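Slide 1. Hi everybody, I'm Silvana. I cook, I haul crates, and I've catered a lot of dinners in barns! Tonight is all about staff meals (wait for the groan from Colm's table).

Slide 2. The Nunberg wedding. 80 guests, 9 servers, and we fed the crew at 4 p.m. sitting down, real plates. Rice, braised greens, Sombat's chili eggs. Tell the egg story if there's time. Ask: who here ate standing up at their last job? Hands.

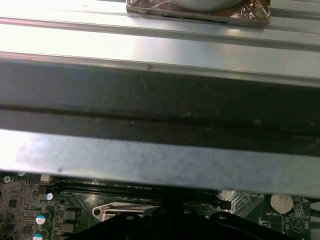

Bands of silver metal, with a wrapped item near the top.

Slide 3. What it costs. Last season we spent $2,711 on crew food, and I'd spend it again tomorrow. Say this slowly, people write it down. The rice pot does most of the work, and trimmings from prep go straight into soup (I love that soup).

Slide 4. How to start. Pick one event in November. Put the meal on the run sheet, 60 minutes before doors, and let a different cook choose it each time. Jasper picked pancakes. Pancakes!

Then questions. Recipe cards are by the coffee, take two.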